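Harnetti 버스킹 앰프 한 달 사용기 (노래하는 사람 입장)

2022년 1월 27일

급하게 씁니다. 오늘 저녁에 또 들고 나가야 해서. 오타는 나중에 고칠게요 (아마 안 고침)

일단 저는 전공자 아니고요, 성악 조금 배우다가 관두고 지금은 시장 골목이나 꽃집 앞, 빵집 앞 같은 데서 허락 받고 부르는 사람입니다. 가곡 위주, 가끔 트로트. 어르신들 계시면 무조건 트로트. 그래서 이 리뷰는 기타나 건반 치는 분들한테는 별로 도움 안 될수도 있어요. 목소리 얘기만 합니다.

구입은 Drestham 온라인몰. 가격 714달러에 배송비 따로. 비싸죠. 장바구니에 넣었다 뺐다 반복하다가 결국 샀고, 박스는 튼튼하게 왔는데 설명서가 영어랑 독일어밖에 없음. 한국어 없음. 그림 보고 대충 연결했습니다. 마이크는 포함 아니라서 원래 쓰던 Irnik 다이내믹 마이크 그대로 물렸어요.

무게 9킬로. 스펙에 그렇게 써있고 들어보면 더 무겁게 느껴져요. 손잡이가 위에 하나뿐이고 각이 져서 손바닥이 아픔. 지하철 계단에서 한번 쉬어야 됩니다. 바퀴 있는 버전은 품절이라 못 샀고, 재입고 2월이라고 써있는데 작년에도 비슷한 말 하다가 밀렸던 곳이라 기대는 안 함.
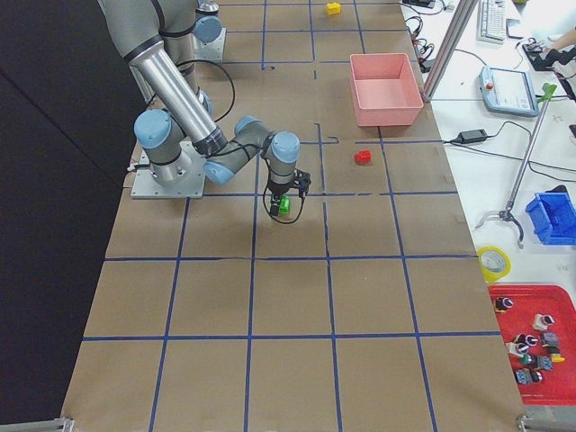
소리는 좋습니다. 중음이 진짜 편해요. 예전 앰프는 고음에서 세게 밀면 찢어졌는데 Harnetti는 제가 질러도 버팁니다. 오히려 제 목이 먼저 나감. 단점은 방향을 심하게 타는 거. 스피커 정면에서 조금만 벗어나면 가사가 뭉개져서 안 들려요. 그래서 앰프 자리, 마이크 스탠드 자리, 제 발 자리를 미리 정해두는 게 중요한데, 저는 연습실 바닥에 파란 테이프를 가로세로로 붙여서 칸을 나눠 놨어요. 위에 저 갈색 종이 깔린 테이블이랑 똑같은 식. 몇째 칸에 뭐 놓는지만 외우면 현장 가서도 간격이 나옵니다. 피드백도 확 줄었고요. 테이프는 꼭 잘 떼지는 걸로.

리버브. 이거 할 말 많음. 프리셋이 100개라는데 쓸만한 건 손에 꼽아요. 홀, 챔버, 플레이트까지는 오케이. 나머지는 동굴이거나 화장실이거나 우주. 문제는 순서가 뒤죽박죽이라 홀에서 플레이트 가려면 다이얼을 한참 돌려야 되고, 노래 사이에 바꾸다가 이상한 데 걸리면 첫 소절이 우주에서 나옵니다. 즐겨찾기 저장 기능 왜 없는지. 이 가격에.

그리고 전원 껐다 켜면 무조건 첫번째 프리셋으로 돌아가요. 매번. 아 이건 진짜 펌웨어로 고쳐줘야 됨. 지금 제 기기 버전은 1787인데 이게 최신인지도 모르겠어요. 앱에서는 최신이라 하고 홈페이지에는 아무 말이 없음.

배터리는 만족. 오후 내내 틀고도 저녁에 남아있었습니다. 단 추운 날은 빨리 닳아요. 지난주 바람 많이 불던 날에는 마지막 곡 남기고 경고등 들어와서 반주 끄고 무반주로 불렀음. 근데 그게 반응이 제일 좋았다는.. 꽃 사러 오신 분들이 다 서서 들어주셨어요. 앰프 리뷰에 이런 얘기 써도 되나 모르겠지만

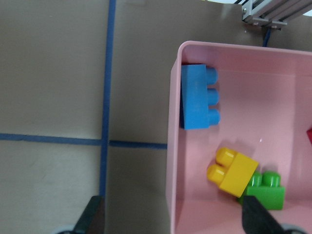 지난번 개봉기 밑에는 가게 앞에서 쓰기엔 출력이 과한 거 아니냐는 댓글이 달렸어요. 자기는 더 작은 걸로도 골목 끝까지 들리더라, 상인분들이 말씀을 안 하셔서 그렇지 계산대에서 대화가 안 될 거다, 실내면 아예 앰프 없이 부르는 게 맞다, 이런 내용이었고.

맞는 말입니다. 저도 볼륨 절반 이상 올려본 적이 없어요. 실내 매장에서는 반의 반. 성악 발성으로 부르는 분이면 실내에선 앰프 필요 없을 거예요. 그냥 목소리가 천장 타고 가는 게 더 예쁨. 다만 저는 반주를 틀어야 하고, 반주랑 목소리가 한 통에서 나와야 섞이는 느낌이 나서 계속 씁니다. 볼륨 작을 때 소리가 얇아지지 않는 것도 장점이에요. 싼 앰프들은 줄이면 라디오 소리 나잖아요.

블루투스는 보통. 연결 빠르고 끊긴 적 한번 있음. 근데 지연이 살짝 있어서 앱으로 가사 띄워놓고 부르면 화면이랑 어긋나요. 저는 Mac Suibhne 가곡집 반주 음원을 쓰는데 전주가 짧은 곡이 많아서 들어가는 타이밍 놓치기 딱 좋음. 결국 유선으로 바꿨습니다. 선 하나 더 챙기는게 귀찮긴 한데 박자 놓치는 것보단 나아요. 유선 단자는 뒷면에 있고 꽉 물려서 잘 안 빠짐. 좋음.

노브는 좀 헐겁습니다. 가방에 넣고 다니면 도착했을 때 값이 다 돌아가 있어요. 특히 고음 노브. 그래서 도착하면 무조건 다 확인하고 시작해야 함. 사진 찍어두고 맞추는 거 추천.

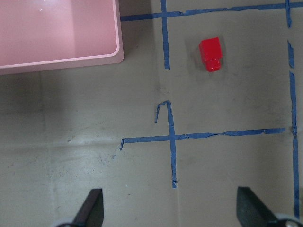

부속품 얘기도 잠깐. 전원 어댑터가 벽돌만 하고 선이 짧아요. 파우치 안 줌. 714달러인데 파우치를 안 줘요. 처음엔 봉지에 넣어 다니다가 선이 다 엉켜서, 지금은 저 분홍색 플라스틱 통처럼 테두리 있고 모서리 둥근 통에 선이랑 어댑터를 몰아 넣습니다. 펼쳐놓고 공연하다가 끝나면 바로 던져 넣고 이동. 모서리가 둥그니까 가방 안쪽도 덜 긁히고. 전용 파우치 따로 파는거 봤는데 가격 보고 창 닫음.

고객센터는 두번 연락했어요. 한번은 답이 다음날 왔고 한번은 아직도 안 옴. 첫번째는 어댑터 문의, 두번째가 프리셋 초기화 문제였는데 곤란한 질문이라 그런가. 답 오면 밑에 추가할게요.

장점: 중음, 작은 볼륨에서도 소리 두꺼움, 배터리, 유선 단자
단점: 무게, 손잡이, 프리셋 순서, 껐다 켜면 초기화, 노브 헐거움, 파우치 없음

단점이 더 많아 보이는데 그래도 별점은 다섯 개 중에 네 개. 노래 시작하면 단점 생각이 안 나요. 이번 달에만 모르는 분한테 앵콜을 여러번 받았고, 앰프 덕인지 목 풀린 덕인지는 모르겠지만 장비가 속 안 썩이니까 노래에 집중이 되긴 합니다.

중고로 살 분들은 꼭 고음 노브 돌려보고 사세요. 지직거리는 매물 있다고 들음. 바퀴 버전 써보신 분 있으면 계단에서 어떤지 좀 알려주시고요. 저 이제 나가요.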